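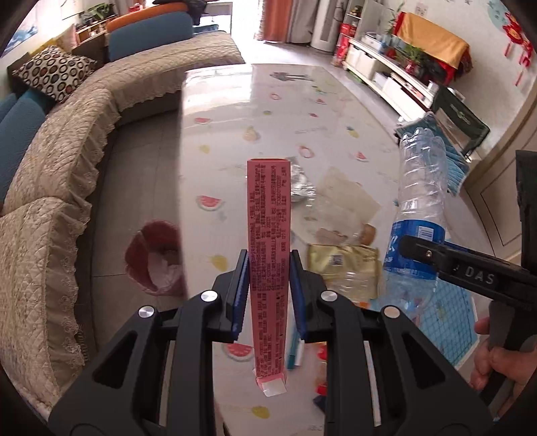
Fig. 1 – Recolha em ambiente doméstico: embalagem cor-de-rosa entre os dedos da pinça manual; à direita, segunda pinça junto a uma garrafa de água.

Projeto Zerau – Ata da reunião de acompanhamento da recolha de demonstrações
Data: 2023-09-09
Presentes: equipas de recolha, anotação e treino; representante da Dokley (armazenamento)

1. Aprovação da ata anterior
Aprovada sem alterações.

2. Estado da recolha
Foram entregues 1230 episódios com pinças manuais, dos quais 700 já anotados. A tarefa em curso é a arrumação de mesa, com embalagens, invólucros e garrafas. Mantém-se a regra de não retirar o mobiliário nem os objetos habituais da sala antes de gravar.

3. Qualidade dos dados
A equipa de anotação assinalou três problemas:
– instante de fecho da pinça mal marcado em embalagens altas e estreitas;
– perda de seguimento da trajetória junto a superfícies brilhantes;
– desfasamento entre as duas pinças nos episódios bimanuais.
Quanto ao último ponto, o limite aceite passa a ser de 20 ms. Os episódios acima deste valor ficam fora do conjunto de treino, mas não são apagados.

4. Treino
O modelo Xia foi treinado apenas com os episódios de uma só pinça. A equipa de treino pediu mais exemplos com garrafas deitadas e com plástico transparente. Discutiu-se a inclusão de películas amarrotadas – sem decisão.

5. Armazenamento
A transferência para o servidor Cistimen continua lenta. A Dokley propõe compressão no posto de recolha. Falta medir o efeito na extração da pose.

6. Ações
Recolha: gravar em mais 6 habitações, com disposição diferente dos objetos em cada episódio.
Anotação: rever a marcação do fecho e atualizar o guia, cuja versão em vigor é a de maio.
Treino: repetir a avaliação com os episódios bimanuais.
Dokley: enviar amostra comprimida para comparação.

Próxima reunião a marcar após a entrega do novo lote.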